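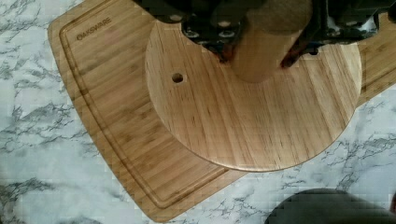 *Fiction, by the Dellow desk. Oct 29, 2026*

The Fisari kitchen arm leased for 135 a month, gripper included. My job was to decide whether Dumlao should renew. I had rated 36 units that year and liked two.

Section 1 of the form was grasp. I gave it a pass for closing on a round handle from above, then moved to Section 2, unprompted behavior, and left the box blank.
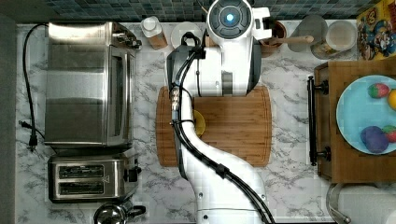 The service log ran to 2455 entries. Most were routine: joint temperature, pad wear, home position. The last one had no task code. It said HOLD FOR OWNER. I called Fluvex, who wrote the firmware, and read it to them. They asked me to spell it. Then they said no such string existed in any release since February, and would I please not power the unit down.
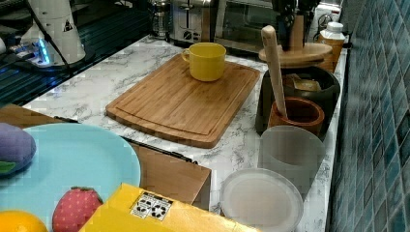
Section 9 concerned placement, the final test. The tolerance was printed on the form, and I had my ruler out. The yellow mug stood toward the back right of the cutting board, upright, with its handle to the left. I am left-handed. The form had no field for that. I measured the offset, wrote it down, and went back to Section 2.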